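# Tabletop surfaces, Grikville set

Share 13 · Comments 20

Maintained by Ye-ji Myung. Last touched in June.

## What's in it

Close views of tabletops, taken in ordinary rooms, with whatever was left on them. The set has 119 entries. Each has one picture and one line of notes on the surface: color, grain, marks, anything resting on it.

The folder used to be called "Zillix wood types." I renamed it. I don't believe you can tell a wood type from a close view, and I'm tired of seeing people try. A pale top with wavy grain gets called maple by one person and birch by the next, and both sound very sure. The old labels are still in `notes_old.txt` if you want them. I wouldn't use them for much.

## Fields

- `tone`: light, medium, dark
- `grain`: straight, wavy, arched, none visible
- `marks`: free text
- `objects`: free text, "unclear" allowed

"Unclear" is a proper answer. Please don't clean it up. The first round of notes had a coaster in nearly every entry with something round in it, and when I went back through them I couldn't defend half of those.

## Known problems

`marks` is the weakest field. Dust, a chip in the finish and a crumb can all come out as the same pale dot. Write "speck" and move on.

Age is missing on purpose. The Butkienė table came to us with "1975" on a paper tag, and I have no idea whether that was the year it was made, bought or refinished. The tag stays out of the notes.

Plumomum sent a list of finish names for their own tables. I haven't matched it to any entries, and their names sound like paint chips to me. If somebody can show the match is better than guessing, I'll look at it.

## Sample entry

`tone`: light
`grain`: wavy, arched on the left
`marks`: one tiny white speck near the middle
`objects`: something round and brown at the far side, unclear

An earlier note on this one said "maple." Maple-like is as far as I'd go, and I'd argue about that too. 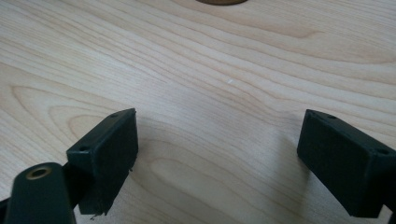
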